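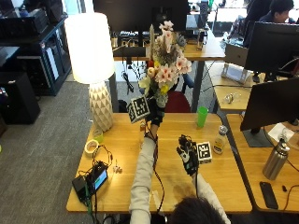
Bench notebook – artificial stems, vase weights, desk arrangement
Oct 21, 2020
Reading time: 4 min
Last updated by Iraís Barrera

Third round with the fake flowers. I still don't buy the claim on the Gallora sheet that a mixed bunch "holds its shape in any vessel." Any vessel covers a lot of ground. The clear glass vase is the one everybody reaches for, so that's the one I care about.

Stems as before: the pale pink lily types, cream and peach roses, the small yellow filler, gray-green leaves. Nothing swapped since August. Cirilo thinks the lilies have relaxed. I think Cirilo wants the lilies to have relaxed. They are plastic and fabric on wire and they go where they were last bent.

What I wanted to know is whether the bunch shifts when you pick up vase and all and put it down somewhere else. Gripping low on the stems, it rides along. I'd call that a fair result for a low grip and no result at all for any other. Holding the glass itself is a separate test and we keep mixing the two up in the notes. Please stop writing just "lifted."

Weight: dry vase with stems came to 966 g on the kitchen scale. The sheet suggests adding 100 g of clear beads for stability. Did that on a second pass, felt no difference in the hand, and the beads make a noise I dislike. Montserrat says she felt a difference. She knew which pass had the beads in it, so that goes down as an opinion. Somebody should hand them over blind.

Lamp: the white one with the faceted base stayed on through the whole session, left side of the desk. Thiện's idea was that a warm light next to the bunch makes the roses look less like a dentist's waiting room. Partly true. The peach ones gain. The cream ones go yellow and then sit too close to the yellow filler, and you lose both. Tried the lamp off for a minute and preferred it off, but I was tired by then, so take that for what it's worth.

The lamp also makes the stems look worse. Clear glass hides nothing, which does them no favours. Drernier sells a frosted sleeve for this. 55 for a sleeve seems steep and I'd want to see one before we order.

Desk: there's a round mark in the wood, faint, right where things get set down. Looks like a water stain. Fake flowers don't need water, so I'd like to know which cup did it. I have put a pencil line in the log and will check whether it gets bigger. Coasters, please – the cork ones are in the drawer under the Espinoza catalogs.

Masking tape is still by the lamp. If you use it to mark where the vase goes, peel it up the same day. The last strip took some finish with it, or so Brock says. I looked and couldn't find the spot.

The green cup stays at the back of the desk for now. I was going to use it as the plastic comparison, but it's too light for this bunch and I expect it would tip. Expect, not know. Haven't tried.

The Julmont people quote 2000 bends before a stem wire gives out. No word on how sharp a bend or who was counting. I'd settle for a stem that survives being fluffed by four different people in one week.

Next:
– vase gripped by the glass, no beads
– same, beads, blind
– lamp on the other side, if the cord reaches
– one bunch with no yellow filler at all

Comments (3)

Montserrat V.: I did feel the beads. Happy to do it with my eyes shut.

Brock: The tape spot is near the back corner. You have to get the light across it.

Thiện: Keep the lamp. Drop the yellow ones instead and the cream problem goes away. I'll bring other filler.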